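Subject: Re: [ledesma-swap] tablecloths, the small box, and what goes on the December table

Typing this standing up, so sorry in advance for the mess. Answers to Tegwen's questions are further down, under her quoted bits. 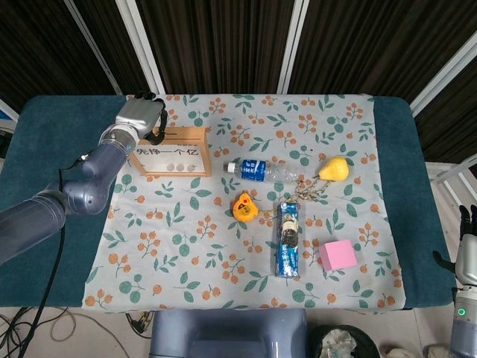

Tablecloths first, as that's what most of you wrote in about. I washed all the printed ones and I'm keeping the plain ones back for the food end. The one with the orange berry sprigs and green leaves is my pick for the giveaway table, it's cheerful and it goes with nearly anything you put on it. It's too small to cover the teal mat all the way, you get a strip of teal down both sides, and I like it that way. If anyone hates it say so before I iron the thing again. It creases if you look at it.

On to Tegwen's message.

> Tegwen Hughes wrote:
>
> Aurora, three things before I print the list. One, are we putting food and drink on the giveaway table or keeping it to things? Last time we had crackers in with the scarves and I was picking crumbs out of wool until spring.

Things only on the big table. Sealed food can go at the end nearest the door, unopened, in the packet it came in. So a box of cookies is fine, that blue one is fine, a tub of your homemade anything is not (sorry, I know, yours are very good). Water bottles, sealed only, and please stand them UP when you set out. They roll. I have chased enough of them under the radiator at Ultarside.

> Two, the small toys. Do we want them in a basket, or out where kids can see them? I have a bag from the Lirau street people and haven't looked in it yet.

Out where kids can see them. Spread them, don't heap them. The yellow pear with the beaded chain is going out and so is the little yellow and orange one, whatever it is, duck or chick, the kids can decide. Watch the chain on the pear though. It wanders all over the cloth and catches on things, and with very small ones about I'd rather it went at the back, or else up on the shelf where somebody has to ask for it. Same goes for anything in your Lirau bag with beads or string on it. Could you go through that before you bring it? Wipe down anything sticky, wash anything cloth. Batteries out.

> Three, the wooden box with the Chinese writing on the front. Is that to give away or is it for donations? Two people have asked me for it already and I didn't know what to tell them.

Not for giving away! It's for the coins. It's the one with 先挣一个亿 on the label, my neighbor says that's "first, earn a hundred million," which seems ambitious for us but ok. It sits at the left end, label facing out. Tell your two people I'm sorry and I'll ask where it was bought. Small stuff only in there, coins and folded bills. Anyone who wants to give more than that can come find me.

> Also the flyer people at Gelik want a number by tonight or they bump us to the next run. I said I'd ask you. Do we still want 1000?

No no no. We had 283 left over last time and they are still in my hall closet. Half of Ledesma has one on the fridge already. Ask them for the smallest run they do and tell me the price before you say yes. And please check the building number on the proof, it's 1054, they had it wrong on the last one and people went to the dentist.

Other bits, no order:

- Set up from 2, doors when we're ready. If you have a key come early, if you don't then knock on the side, the front bell is still dead
- I need one more long table. Folding is best. Wobbly is ok, I have cardboard
- no more mugs. Please. We have mugs
- puzzles only if you've done it yourself and know the pieces are all there. Write "complete" on a bit of tape on the lid
- clothes: coats and sweaters yes, shoes if they're clean, no underwear even with the tags on
- whoever took home the good scissors, orange handles, I'd love them back, no questions

Packing up: leftovers go back with whoever brought them unless you tell me otherwise when you drop off. I can't store bags again, the closet is all flyers (see above). Tablecloths come home with me, don't fold them wet, just ball them up and I'll deal with it.

Tegwen, can you do the list with the food rule at the top in big letters? And change "toys, misc" to just "toys", there's always somebody who thinks misc means them and brings a lamp.

Have to run, pot's on. Reply to the list and not just to me pls, I loose things.

Aurora Cordeiro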